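四、地方行政命令的发布与基层传导

4.1 研究区域与材料来源

本节考察州级行政命令经传统首领系统向基层传导的过程。研究区域为Tisham与Brelley两个相邻的地方政府辖区。两地同属一州，法定权限一致，但传统首领的等级结构不同：Tisham设一名一等首领，下辖村社首领均由其册封；Brelley没有一等首领，三名二等首领各管一片，彼此不相统属，遇跨区事务时由辖区主席召集协商。这一差异使两地适于作对照。

所用材料分三类。第一类为州政府公报及辖区主席办公室的收文登记簿，用以确定命令的签发与到达顺序。第二类为首领议事厅的会议记录，Tisham的记录以英文书写，较为完整；Brelley的记录以地方语言为主，部分年份缺失，由Hnat Tymoshchuk依据录音补录。第三类为入户问卷，在两地各按村社名册抽样，合计发放1000份，回收有效问卷700份。有效问卷的村社分布与名册分布之间未见显著偏离，但市场区流动商贩的应答率偏低，下文涉及商贩的推断均以此为限。

4.2 命令的三种形式

按照文本形式，收文登记簿中的命令可分为公报令、通函和口头训示。公报令须经州司法部门审校，载明法律依据与罚则。通函由州长办公室或职能部门直接下发，多数只援引一般性的治安条款，不列罚则。口头训示在州长召集首领与辖区主席的会议上宣布，事后未必形成文件，登记簿中仅以“遵会议指示”一语记录。

本研究共识别出与公共秩序有关的命令98件，内容包括夜间摩托车限行、集市收市时间、无照旅店查封、道路两侧违建清理以及集会报备。其中口头训示虽然在登记簿上最不规范，却往往最早为村社所知。会议当日，与会首领的随员即以电话将要点传回；公报令则要经过印刷、邮递和张贴，到达村社时，相应的执行安排常已按口头版本展开。

两种版本并存带来了内容上的偏移。以集市收市令为例，公报文本规定的对象是主干道沿线的临时摊位，而在Brelley东片，村社首领转述的版本扩及全部摊位，固定铺面也一并提前关门。Chuensuk集市的铺主曾就此向辖区主席递交书面异议，主席办公室的批复仅重申公报原文，没有处理已经收取的罚款。类似情形在Tisham较少，该地一等首领惯于将收到的文本当众宣读，再由各村社首领签字领回。

4.3 执行主体与强制手段

命令到达村社之后，执行主体有三：州警察派出人员、辖区执法队和首领任命的巡守。警察人数有限，通常只在查封与清理类行动中到场。辖区执法队负责日常检查，经费从辖区预算支出，拨付不及时的月份检查次数明显减少。巡守没有法定的处罚权，但熟悉住户，实际承担了通知、劝告和举报的大部分工作。

问卷要求受访者指出最近一次得知公共秩序类命令的途径。两地受访者最常选择的均为巡守或村社首领，其次为广播，再次为集市上的口耳相传。选择公报或布告栏的受访者集中于公务人员和教师。就信任程度而言，Tisham受访者对首领转述内容的信任高于对广播的信任，Brelley则相反。访谈中，Brelley的受访者多次提到三名二等首领的说法前后不一，因而倾向于等待广播确认。

强制手段方面，查封与拆除属于不可逆措施，按规定应先行送达书面通知并留出申诉期。我们核对了Brimden旅店区的卷宗，发现通知与行动之间的间隔差异很大，个别卷宗中只有行动记录而没有送达回执。卷宗缺件既可能源于未送达，也可能源于归档疏漏，现有材料无法区分，故本文不将其计为程序违规。业主的申诉多数由首领调解了结，进入法院的极少，调解结果通常是缓期搬迁或减少罚款，很少涉及命令本身是否有法律依据。

4.4 首领会议的象征功能

既有研究多将首领会议视为信息传递的场合，较少注意其确认等级的作用。会议记录显示，座次、发言先后和赠礼次序均有固定安排，且在命令内容并无争议时仍会引发抗议。Oi-ling Fung整理的记录中，一名二等首领因座次后移而中途离场，其辖下村社随后对当次会议宣布的限行令执行迟缓，直至辖区主席登门说明方才恢复。由此看来，命令的传导效率与会议礼仪之间存在关联，尽管样本不足以作统计检验。
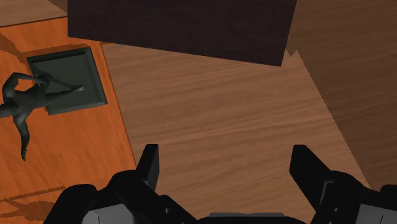 图3 深灰绿色小型人像，置于橙色木质表面，下部为近方形底座

首领会议中的器物同样参与等级的表达。议事厅内权杖、坐凳与陈设像的摆放有先后之别，外来官员若不了解其含义，容易在无意中造成冒犯。对这类器物的著录应将像身与底座分别登记，二者的磨损、更换和题记情况往往并不一致。图3所示小像，像身修长，底座带有一圈斜面凸边，中间为较平滑的深色面板，著录时凸边与面板宜各列一项。本研究的器物登记表即按此设置字段，题记一栏无内容者填“未见”，不留空白，以免与漏填混淆。登记表只用于辅助解读会议记录中的礼仪条目，不参与问卷数据的分析。

4.5 小节讨论

上述材料支持两点判断。其一，在口头训示先于公报到达的条件下，基层执行所依据的实际上是首领转述的版本，公报文本的约束作用主要体现在事后争议之中。其二，首领等级集中的辖区转述偏差较小，但对首领个人的依赖也较强。Tisham一等首领患病期间，当众宣读一度中断，同期登记簿中关于文本理解的询问函随之增多。

州政府已提出至2034年在全部辖区建立电子收文系统的计划，要求命令签发后即时送达辖区主席与各等首领。该系统可以缩短公报令的到达时间，但计划文本没有规定口头训示是否需要补录。若口头训示仍可不经登记而执行，两种版本并存的问题将继续存在。后续调查拟在系统试运行后重访Chuensuk集市与Brimden旅店区，沿用本次问卷中关于信息途径和信任程度的题项，并增加对流动商贩的配额抽样。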